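Module 4: Grip loss during transfer
Course handout, Sudiseck Automation Lab

4.3 Case: the Ziltstead cell

The cell moved small blocks from an infeed tray to a fixture with a two-finger parallel gripper. Over 81 cycles, 12 blocks were dropped. No alarm was raised on any of them. The controller logged each cycle as complete and the arm went on to place nothing.

The first report blamed the finger padding. New pads were fitted and the drops continued.

Cause. The grip check read finger position only once, at the end of the close command. A block that slipped after that moment was still recorded as held. The slips came in the fast swing toward the fixture, where the arm reached its highest acceleration.

Contributing fault. The close force had been lowered to 71 percent during setup to avoid marking the parts. It was never restored, and the change was not written in the cell log.

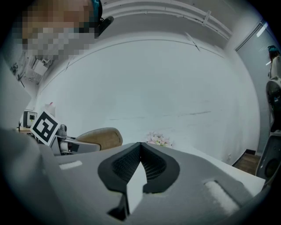
Corrective action. Read finger position continuously from close to release. Stop the arm if the opening changes by more than 2 mm. Keep the force setting in the recipe file, where a change leaves a record.

Safety note. A part released in the swing can leave the cell. Treat an undetected drop as a safety event, even if no one was near the arm.

Before the next session, read the Garg notes on slip detection and sketch the signal you would expect from a slow slip. Bring the Sedau worksheet.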